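Peken Robotics Notes
@pekennotes

1/ Writing up the fault we had on the folding cell in October. Short version: the gripper kept reporting that it was holding cloth when it wasn't, and the arm carried on with the fold anyway. No injuries, no broken hardware. It did cost us most of a Monday.

2/ The cell is a two-arm setup on a white table at our Jetamberg site. It picks up small printed fabrics, folds them and sets them down. The controller is a Makokha unit and the planning software is Clindside, our own. We had logged 2698 grasps before this showed up in the numbers.

3/ Cloth is hard on grip sensing. One layer of thin cotton barely changes the finger gap. A bunched fold changes it a lot. Our threshold was set on bunched folds like the one in this wrist camera view, with the pink cartoon print raised up at the grip.
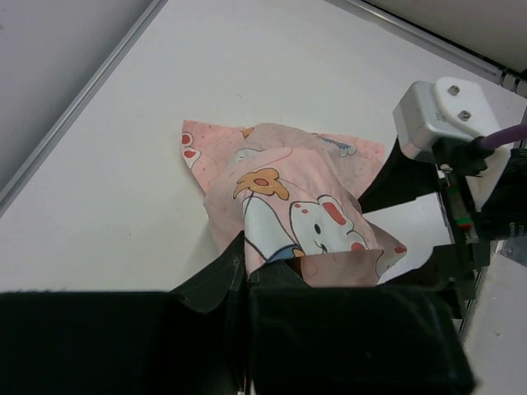 4/ What went wrong: after a restart, the finger zero was being read with the fingers slightly open. Every later reading carried that offset. Fully closed on nothing looked the same as closed on a fold, so the "holding" flag stayed true.

5/ We went back through 993 grasps made after the restart. In 471 of them the flag said "holding" and the wrist video showed nothing between the fingers. Nearly half. The fold planner trusted the flag every time.

6/ The safety side. With one arm holding and the other empty, the empty arm still ran the full pull. It swung wider than it does with cloth in hand, and 2 of those moves went past the soft limit at the table rail. The hard stop caught both. I don't like relying on the hard stop.

7/ Two fabrics together made the checking slower. When a pink piece lies next to the gray one with the orange flowers, you have to look closely at which cloth the fingers have closed on. I ended up stepping through those clips by hand. 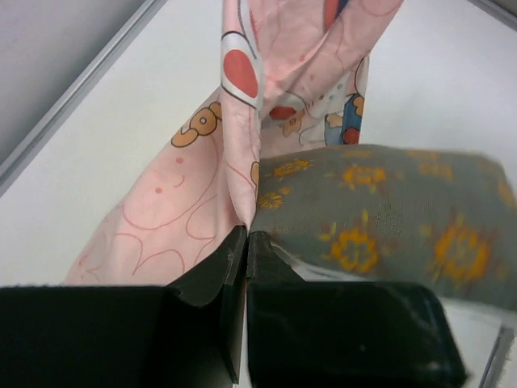

8/ Fixes so far: the zero is taken with the fingers driven fully closed, and the cell won't start if that reading is out of range. A grasp also needs a yes from the wrist camera before the second arm moves. If the two disagree, both arms stop and wait for a person.

9/ The extra check slows each fold down a bit. We're keeping it.

10/ Still open: the soft limit should have stopped the arm before the hard stop did. The controller log has a gap at both events and I haven't found out why. The cell runs at reduced speed until I do.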